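February, 9:40 am. Oltito trial kit, bin picking package from Jetberg.

Install took up to 2 hours with the vendor sheet open. The license covers 700 picks a day, enough for us. Left the force limit at the default 66. Household set in the gray bin, lemon and stapler over by the left wall. Blue bowl is next to the bottle, green cup is in the front corner.

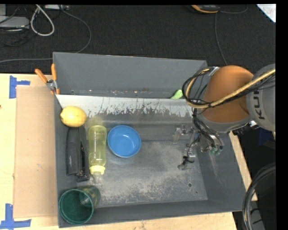 Geeta Singhal thinks the quote is high for what we get and wants the Sachdeva kit priced before anyone signs. Fair enough, I'll ask them.

Pick counter read 1,044 at lunch. Logs copied to the shared drive. Still need the spare fingertip price.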